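Equipment > Grippers > Two-finger electric > Talico parallel gripper

Talico parallel gripper: product notes and bench trial

August - by Tiina Savolainen

7 min read

The Talico is a two-finger electric gripper for light sorting, kitting and tray loading. We sell it singly or as a left and right pair for two-arm cells. The body is black, the fingers bolt on, and one cable carries both power and signal. It fits the arms we stock without an adapter plate, and Cunditz can supply a plate for most others.

We stock it in two finger styles. The plate finger is long and flat, built up from brackets, and is meant for reaching down beside a part. The square finger is shorter and stiffer. Both have the same stroke, 83 mm between the faces when fully open. Fingers can be swapped with one hex key, and the controller has to be told which set is on before you home it.

Buyers ask most often which finger to start with. Jouko Oksanen set up a bench trial in our Oltgate workshop to answer that, using brake and suspension parts, a three-compartment metal tray and a plain brown mat. He picked parts that give grippers different kinds of trouble. Rubber bushings are easy to hold and hard to let go of cleanly. Brake pads are heavy for their size and have a rough face on one side and a metal plate on the other. A half-ring in white plastic is light, curved and slides out of a flat grip if the force is set too high.

Each part was to be picked from the mat and set down in the tray. Jouko ran 30 cycles per finger style for each kind of part, first with the controller at its default settings and then with force and approach speed adjusted by hand. Parts were laid out again between cycles, at different angles, with space between them.
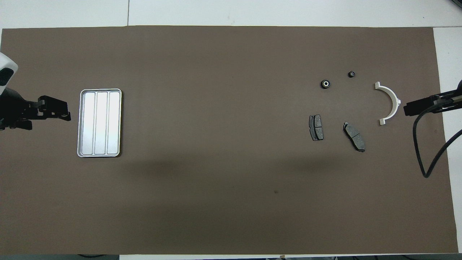
At default settings the square finger did better on brake pads. It held the pads level and put them down without tipping. The plate finger also held them, but a pad picked off center would rotate a little on the way to the tray, and the long edge then caught on the rib between compartments. Moving the grip point nearer the middle of the pad cured most of this. If your parts arrive at random angles and you have no camera to correct for it, take the square finger.

Bushings went the other way. The plate finger gets down beside them with less room on either side, and it let go more cleanly. With the square finger, a bushing sometimes stayed against one face after opening and dropped late. Jouko got rid of that by opening wider and waiting a moment before lifting, at some cost in cycle time.

The half-ring needed a change of settings with both styles. Default force is too high for it. We lowered the force and gripped across the two flat ends, and after that neither finger dropped it. Gripping on the curve is possible with the square finger but we don't recommend it for production.

The controller

Both grippers in the trial ran from one Ok controller. It stores 7 grip profiles per gripper, which was enough for this work. Profiles can be copied from left to right, but the homing offset does not copy with them - set it separately on each side. The menu does not warn you if you forget. Firmware 2 shows finger position and motor current on the same page, and that makes slips much easier to spot. Older units can be updated from a laptop.

Cable routing

The cable leaves the gripper body at the rear and should be clipped to the arm before the wrist. Leave enough slack for full wrist rotation. A loop that hangs low can drag on the work surface and move small parts, so check it at the lowest point of your pick path and not only at home position. We can supply a shorter cable on request.

What we don't cover

The trial says nothing about oily parts. Tiina has a set of coated fingers on order from the maker and results will be added to this page once they have been run on the same parts. We also have no figures yet for finger pad wear.

Ordering

Each Talico ships with one finger set, mounting screws, a hex key and the cable. The controller is sold separately and will run one gripper or a pair. For two-arm cells, state left and right when ordering so the cable exits are on the correct sides. If you would like your own parts tried before buying, send a small batch to the Oltgate workshop, marked for Jouko Oksanen, with a note saying how they are presented and where they need to go. Parts are returned with the settings we used.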